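Monano two-arm kit, worth it or wait?

kalletti_fan
Parkholm has the Monano pair back in stock at $917 and I'm wobbling. The listing says "laundry-capable out of the box." I own a great deal of laundry and have no pride left. Anyone here running one?

baldur_s
I've had mine since September. The arms are decent. The servos are strong for the money and the kit goes together in an evening if you ignore page 22 of the manual, which describes a different robot. "Laundry-capable" means the laundry is physically able to be near it.

Mine on a T-shirt, mid-fold: 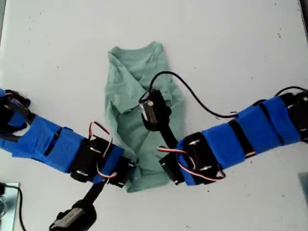
Left side folded in, sleeve across the body, hem still in a bunch.

The blue is on the servo segments, both arms. If you buy, plan where your wires go before you do anything else. Mine loop up wherever they please and I've stopped arguing.

torque_wench
That's a fold? I have a drawer full of those and I did them all with my foot.

baldur_s
It's half a fold. The listing never promised the second half.

oldmill
Going to disagree with the grumbling. For $917 you get two arms with grippers and software that installs. I paid more for a single Kjærgaard arm and spent the first month emailing them about a bracket. The Monano is a learning kit. Judge it as one.

torque_wench
Then they should sell it as one. The box says laundry.

oldmill
My cereal box says "heart healthy" and I've made my peace with it.

kalletti_fan
Does it do towels?

baldur_s
Hand towels, yes, and pretty well. Bath towels are too much reach. Shirts depend on how you lay them out, and by the time you've laid one out properly you could have folded it and gone to bed.

pinchpoint
Skip the extended warranty, it's $95 and covers the frame but not the servos. I burned out 4 and paid for every one.

oldmill
What were you lifting?

pinchpoint
Jeans.

oldmill
Well.

kalletti_fan
Ordered it. No warranty. Will report back once I've found a page 22 that applies to me.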